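January, by Nomvula Mokoena

Count the Gloves, Not the Hours

Every lab now brags about hours of demonstrations. Cluvex reports 2,000 of them, much as a man reports his mileage. I'd trade the lot for 300 tries with gloves that refuse to lie the same way twice.
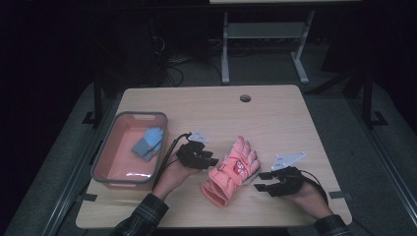 Hand-held grippers and a ski glove, with a knit one in the basket.

A glove is a rude object. It has no correct shape, and a policy raised on blocks deserves to meet one early.

Comments (2)

Guangming Xiong: Try mittens.

Skirnutano: Hours pay my rent.

© Gralten | Contact | Back to top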